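A Morning With the Robot Teachers

Robots are supposed to be clever. So you might be surprised to hear that most of them start out unable to pick up a sock.

I found this out on an open morning at Tarkum, a workshop where people teach robots to use their hands. Robots don't have hands, so they get grippers, a bit like kitchen tongs that went to university.

How do you teach a gripper? You could write out instructions. Siobhán Quinlan, who showed us around, once tried this for putting a cup on a shelf. She gave up on page 3, and the cup had not yet left the table.

The easier way is to let a person hold the gripper and do the job themselves. A camera on the gripper watches, and a computer keeps the recording. Later, the robot's program studies it, like you studying for spelling, but with less sighing. 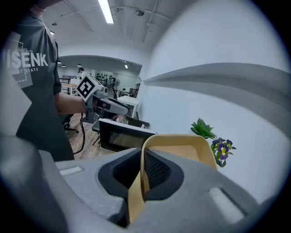 What are the black and white squares for?

They look like a crossword made by somebody who ran out of letters. A square like this is called a marker. Every marker has its own pattern, and a computer can find one quickly in a messy picture. From the way the square leans and how big it looks, the computer can work out where it is and which way it's tilted.

You do this too. If you see your bike lying on the grass, you know it's your bike and you know it has fallen over. You don't need a marker, but you've had years of practice.

How many tries does it take?

More than you'd like. Edin Babić had the job of recording one small task 256 times. I asked if he got bored. He said he got bored at 2, and after that it was just work.

The tries can't all be the same, either. If the cup always starts in the same spot, the robot learns that cups live in that spot, and it will be very confused in your kitchen. So the people move things a bit each time. They go slowly, then a little faster.

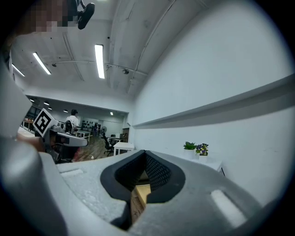
Learning from a camera has its funny side. A camera has no idea what matters. You know the job is the thing in front of the gripper, but the recording also gets the pipes on the ceiling, the lights and the purple and yellow flowers against the wall. The program has to learn that flowers are very nice and have nothing to do with it. That's one more reason for all those tries.

Can I have a go?

We did, at the end, with a spare gripper and a sponge. It's harder than it looks. I dropped the sponge, picked it up, and dropped it on my shoe. Siobhán said my colour had gone a bit pink, and would I like a glass of water.

If you want to try this at home, borrow some kitchen tongs and move ten dried beans from one bowl to another. Then swap hands and do it again.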